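The recycling calendar bug and what it did to our street

Posted in June by Fengying Dong

A few people have asked me to write down what went on with the bin reminders, so I'm doing it in one go. I don't work for the council. I do write software for a living, mostly scheduling stuff, and I read the incident notes when they were put up on the council site.

Our council moved its collection reminders to a system called Wudell last year. You put in your address and it sends you a text the night before pickup telling you which bins go out. For months it worked fine. Then in autumn, 1,368 households got the wrong message six weeks in a row. They were told green waste when it was recycling, and recycling when it was green waste. Plenty of them had stopped looking at the paper calendar by then, so they did what the text said.

The cause was ordinary. The old system, Husa, stored each address with a zone and a start week. The start week was just the letter A or B. Wudell works out the fortnight from the week number of the year. When the records were copied across, someone wrote a small script to turn A into odd weeks and B into even weeks, and that was correct on the day it was run.

It stopped being correct when the year rolled over. Some years have 53 numbered weeks. If you go from week 53 to week 1, you get two odd weeks side by side, and everything after that is flipped. The trucks don't know about week numbers. They just go every second week, so the trucks were right and the texts were wrong.

What confused people was that it didn't break for everybody at once. Most zones had been re-entered by hand over summer when the routes were changed, and those came out fine. The zones that hadn't been touched carried the fault, but the green waste service was paused there until the end of March. Until it started again there was only one kind of text to send, and it went out weekly with no fortnight in it.
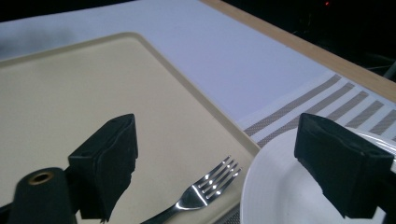

Pradik commented on my first short post about this that the week numbers were a side issue, and that the real fault was having no one compare the texts with the truck runs. In his view a single check each morning, the list of streets texted against the list of streets driven, would have caught it in the first week. I agree with most of that. The two lists were held in different departments and came out in different formats, but lining them up is an afternoon's work.

I'd still fix the dates first. If something repeats every 14 days, store a real starting date and count forward in 14s. Don't store odd or even. I've made the same mistake myself, on a staff roster, and it took me far too long to find.

The phone line is the other part of this. The notes say 467 calls were logged about missed bins over the six weeks. Each one was filed as a missed collection and closed when a truck was sent back. There was no category for a wrong reminder, so the calls never reached anyone who looked after Wudell. It was found when a driver mentioned that whole streets had the wrong lid colour out.

As for costs, the council has credited affected households for the extra pickups and waived the contamination notices, some 400 of them. If you got a notice in that period and it's still showing on your account, ring and quote your property number. Mine took two calls to clear.

The fix went in last month. I checked our address against the truck for the last two pickups and both texts were right. I've also stuck the paper calendar back on the fridge.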